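Teaching by Demonstration: Notes for Session 6
Course handout, Robots in Everyday Work
Prepared by Mireille Chamoun, with additions from Kane Mahuika

Welcome back, everybody. Last time we spent most of the hour on remote control, with one person at the leader arms and the robot copying along on the other side of the room, and I think we all felt how tiring that gets after a while. Today we move to the other way of showing a task, where you hold the grippers in your own hands and simply do the job. Our task for the next two sessions is the drawer organizer.
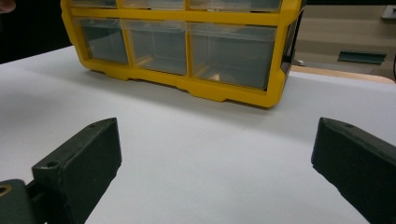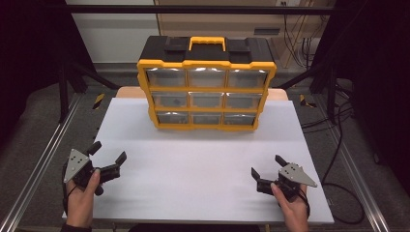 The drawer task, with hand-held grippers at the organizer.

I chose drawers because they look so easy. You have been opening drawers since before you could talk, and your fingers know a great deal that you have never had to put into words. How far to pull, when to ease off, what to do when one side sticks and the other doesn't. A gripper finger knows none of this, and once you have a pair of them in your hands you will find you have to learn a little of it again yourself (please be patient with that, it comes back faster than you'd think).

What we are recording

Each demonstration gives us three streams: the view from the gripper, the path the gripper takes through space, and how wide the jaws are open at each moment. The learning program will later try to predict the next bit of motion from the recent views. So anything you use to make a decision has to be something the gripper camera could have seen too. If you lean over and peek into a drawer from the side, and then go straight to the right one, the program sees a confident move with no cause behind it. Samira Sleiman made this point very nicely in her lab report last term, where half her failed runs came down to peeking.

How to do one demonstration

Start with the jaws open and the grippers a little above the table, facing the organizer. Wait a breath before you move. Approach the drawer straight on, slow down for the last few inches, and close the jaws gently. Pull in a line, stop before the drawer comes all the way out, let go, and back away to where you started. Then wait another breath and end the recording.

You will want to go faster by your tenth try. Try not to! A steady pace matters more to us than a quick one, and a set in which the early runs are slow and the late ones are rushed is a headache to learn from.

If you fumble, you have two choices. When the gripper slips and you recover in a natural way, keep the recording, since a robot that has seen a recovery has some hope of making one. When you drop the gripper, start laughing, or reach in with your bare fingers, throw it out and do it over. Write an R next to the run number for a recovery and an X for a discard. Majdi Mansour keeps the log sheets and has asked me, kindly, to ask you to write so that he can read it.

Two hands or one

For the first half of the session, use one gripper for the drawer and keep the other still. After the break we add the second hand, steadying the body of the organizer while the first hand pulls. People tend to let the steadying hand drift once they are thinking about the pulling hand. Watch for it in your partner, and say so out loud.

Variety

Between runs, move the organizer a little. Turn it, slide it, bring it closer. If it stays in exactly the same spot for every run, the program may learn the spot and pay no attention to the drawer. Each pair should aim for 22 good runs, and with everyone's work pooled we should end up with some 300, enough for a first training run over the weekend. Marwan Issa will start it on Saturday, and we will look at the results together in Session 7.

For next time

Please write half a page on this question: when would you still pick remote control over hand-held grippers? Think about reach, about speed, and about what the person doing the teaching can feel through their hands. I don't have one answer in mind, and I would love to hear about a job you know well, from a kitchen or a workshop or wherever you spend your days. Bring it on paper if you can.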